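Pendstead lab notebook, equipment planning
November 12, 2021

Right, sat down with the spreadsheet again, because the spring round closes in May and I would like us to go in with a proper list this time instead of the thing I typed out on the train last year. Writing it here so everyone can scribble on it.

The pot we can bid for is 3124 pounds. It sounded like loads when I first heard it (I had visions of a second arm!) and then I started getting quotes and it shrank very quickly. So, no arm. What I think we want is to get the hand-held gripper work running properly, with two people able to collect at once, and to stop losing half a morning every time something small breaks.

The big line is grippers. We have the one pair, which is fine until a finger tip wears down or a cable goes, and then the whole bench stops. Hikent will do a second pair for 1,480 including the cables but not the marker cubes. Tavares came in cheaper on paper, 1,290, but that's without cables, and their lead time is nine weeks, and the chap on the phone was a bit vague about whether the nine weeks starts when we order or when they feel like it. I'm leaning Hikent. If anyone has had a good time with Tavares, please write it in the margin and I'll go back to them.

Cubes we can print. The last lot cost us next to nothing in filament, but the pattern sheets have to be matt, proper matt, and stuck on dead flat. I did one with a bubble under it in the summer and spent an afternoon blaming the tracking software. Put 25 down for sheets and glue and don't let me talk myself into the cheap paper.

Spare fingers: 138 for a set of four from Karkora, the soft-tipped sort. I'd get two sets. They do the darker curved ones as well at the same price, so we could go one of each. I know opinions differ on the curved ones. I like them for anything round, mugs especially, and I find them a nuisance for flat things like cards.

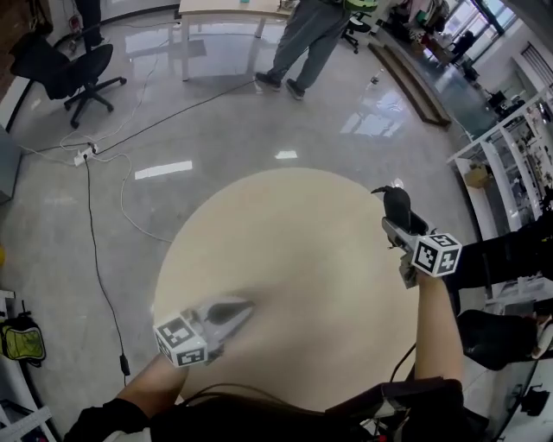

Page last changed: November 2021, revision 4 (added cable notes, corrected Karkora price)

The round table is nice to work at, but I do keep going back and forth on whether it's the right one to build the second station round. It's a lovely pale top and the cubes show up well over it. My grumble is that there's no straight edge to line anything up against, so every time we reset the objects we're eyeballing it. A plain rectangular bench is 375 from the office supplier, delivered, legs included. I've put it in as a "would like". Could be talked out of it if somebody comes up with a decent mat with guide lines, which would be a tenth of the price.

Then cables and power, which I had down as one line for "bits" and have now promoted to its own section. We have white leads and black leads wandering over the floor in a tangle from one power strip, and if we put a second person with a second pair of grippers in there it's going to get silly. I want two more strips, a box of floor covers and some of those sticky clips for the gripper leads. Call it 90. Also a longer lead for the right-hand gripper, so it can loop over the shoulder. I tried it last week with an extension and my arm was much happier, though the extension kept popping out.

Blinds! I'd forgotten blinds. We get a lot of daylight from the big windows and the floor is so shiny that it throws the ceiling lights straight back up. I haven't priced them. The building people might pay, so I'll ask before I put a number in.

Adding up where I've got to: Hikent pair 1,480, sheets and glue 25, two sets of fingers 276, bench 375, power and cables 90. Comes to 2,246, leaving 878. Out of that I'd like a good storage drive and a spare charger, and keep the rest back for breakages.

To do:
Ring Hikent, ask how long the quote stands
Ask Tavares for a price with cables in
Measure the gap by the shelving, see if the bench fits with a chair behind it
Email building people re blinds
Find out if delivery counts against the pot (I think it does, boo)

Still don't know whether we're allowed to carry over anything unspent. Will check the form again tonight.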